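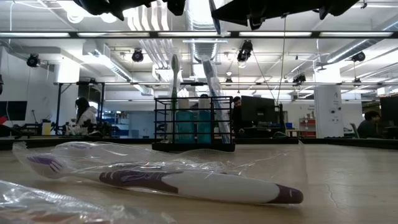 Wrapped toothbrush on the bench, wire caddy behind.

November 2021. Swatch notes, Bunitz sock wool

Knitted the second swatch on the needles Helju swears by. Still 2 stitches over gauge. The band claims the wool won't felt, and I don't believe it yet. The July batch made the same claim.
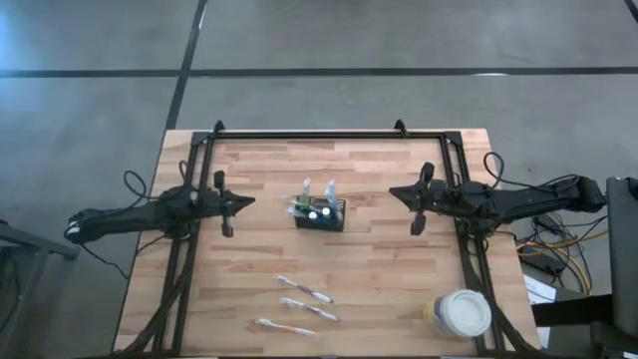
Does shade 332 bleed in the wash?
Only the first soak left any pink in the bowl, and 499 left none.

Mikkel wants to write up the Skelum hat pattern in this wool. I'd wait. The crown decreases looked lumpy in both swatches, and blocking did very little for them.
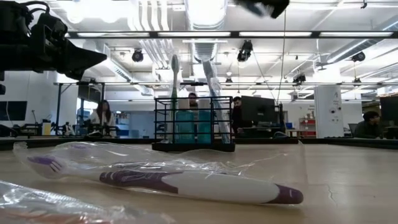

Gwendolyn thinks the lumps are my tension. Possibly, but hers had them too. Next swatch goes up a needle size, with the decreases moved one row later. No pattern goes out before that one has been washed.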